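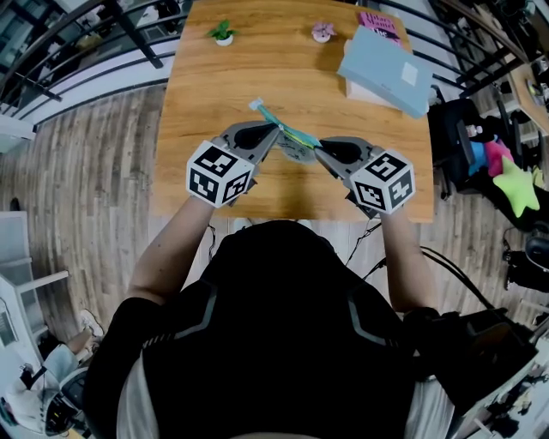
The Levo intake set is a bilingual paper record system for newcomer legal clinics, tenant rights groups and language access desks. It consists of a bound client register, duplicate interview forms and a set of rights cards in English and one second language. The register opens flat and is sized for use across a desk. A rectangular wooden table like the one in the photo, with one person seated and both arms forward over the near edge, is a suitable work surface. A second chair is needed where an interpreter attends.

Each register holds 200 client entries. An entry takes up two facing pages, with English on the left and the second language on the right. Field numbers match across both pages, so a form filled out in either language can be read against the other. Names are recorded as the client writes them, with a separate line for the spelling on official documents. The set has no field for immigration status. Clinics that must record it can order the Stulis supplement, which is stored apart from the register and linked by entry number only.

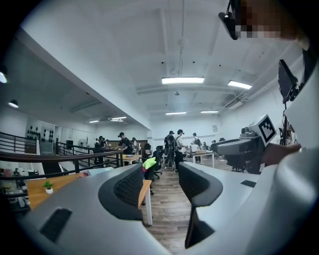 Person in a white shirt, right; wooden-plank floor behind.

Contents
Client register, hard cover: 2
Interview form pads, duplicate: 6
Rights card packs: 3
Interpreter log: 1
Divider tabs, printed in both languages

Paper and binding
Register pages are uncoated and accept ballpoint or pencil. Gel ink may show through on the duplicate forms. The binding is sewn. Pages are numbered and cannot be removed without leaving a stub.

Languages
The second language is chosen when ordering and cannot be changed after printing. Right-to-left editions are bound on the opposite side and the page order is reversed. Mixed-language orders are packed as separate sets.

Compatibility
Form pads fit the Orik lockable file box. Pads from the earlier Kirkegaard series use different field numbers and should not be combined with this edition in one client file.

Reordering
Registers, pads and cards are sold separately. Quote the edition code inside the back cover. Wording on the rights cards is reviewed each February, and older cards should be withdrawn when the new edition arrives.

Catalogue > Community Legal Supplies > Intake Records > Levo Intake Set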